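Keeping the Grippers Honest

The hand-held grippers at Rathnayake get a harder life than the robot arms they stand in for. An arm is bolted down and moves along a path somebody has checked. A gripper goes wherever the operator's hand goes, all morning, in and out of bowls and drawers, and gets put down with whatever force the operator has left at the end of a long run.

The firm keeps 20 of them in service on the ground floor of its building, a big open room with a balcony along one side. Each is a white printed body with a pair of black fingers, pads on the fingers and a printed square marker that the tracking software reads. The fingers are the same pattern as those on the arms upstairs, so what a person teaches with one can be replayed on the other. It also means that a worn pad down here turns into a bad grasp up there, and so the looking-after is taken seriously.

Most of the work falls to two technicians, who begin before the operators do. They take each gripper off the rack and squeeze it shut over a strip of paper. If the paper pulls out easily on one side, the fingers have gone out of line, and the usual cause is a loosened pivot screw. The screw gets a quarter turn and the paper goes back in. A gripper that fails the paper twice goes on the repair shelf with a strip of tape round it.

Pads come next. They are made by a small rubber moulder called Istach, which supplies them in sheets of 50, and they are meant to be changed when the surface goes shiny. In practice the notch wears first. Round things are steered into the V, and soft fruit leaves a film there that a dry cloth won't shift. The technicians use warm water and a nylon brush, then leave the gripper open until the pad is properly dry. They gave up on solvent in October, after it lifted the glue on a whole batch.

Strawberries are the current test of a fresh pad. They bruise if the grip is too hard and drop if it is too light, and no two are the same shape. A gripper that has just been repaired is taken to the white table and tried on a bowlful before it goes back to the operators.

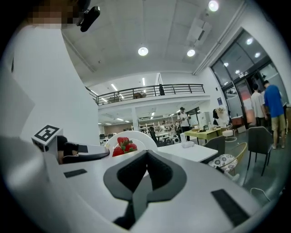
Markers and zeroing

The marker is the part that causes most arguments. It has to sit flat on its block, and it has to be clean. A scratch across one corner is enough for the software to lose it for a moment, and a lost marker means a gap in the recording. The technicians used to clean them and hope. Now they replace any marker with a visible mark on it, and the old one is cut in half so it can't find its way back into the drawer.

Zeroing is done after every change of pad or marker. The gripper is closed fully, then opened fully, 3 times over, while a program called Kollel notes where the fingers stop. A new pad is a little thicker than an old one, and if the zero is left alone the record will show the fingers as slightly open when they are shut. The mistake is hard to spot in one recording and obvious in nearly 81 of them, as the firm found out last year when a set had to be done again.

The repair shelf is cleared at the end of the day. Cracked bodies are reprinted on site, which takes overnight, and the fingers are moved across to the new one if they are still straight. Springs come from Rutulano and are kept in a jam jar on the bench. The jar was down to its last few when I visited, and a fresh order had been written on the whiteboard above it, underlined twice.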